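Print this page
E-mail this page

Dondero workshop fit-out: progress report, January

The short version is that we are further on than in the autumn and not as far on as the last report promised. Two of the work surfaces are in use. Enik says the remaining 2 will follow shortly, but it said the same last time, and I would not plan around it.

On cost, Ong has charged 105 a board where the quote allowed for less. I have asked for the difference to be explained and so far have a one-line reply. The invoice is on hold.

I remain unconvinced by the choice of pale wood. The strip boards look smart enough on the blue perforated tables, and the people who work at them like them, but liking a surface in its first weeks is a poor test. Pushing blocks back and forth over the same patch will mark it sooner or later.
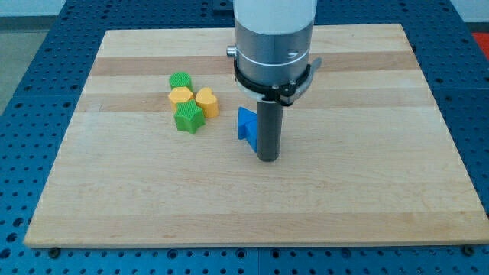 Esby's answer is that the boards can be sanded and oiled. Perhaps so, but sanding was left out of the upkeep budget, and 36 hours of staff time is all we have for the year.

I would ask you to hold the second payment until the outstanding boards are delivered and fitted. A revised delivery date has been requested from Enik in writing.

Print | E-mail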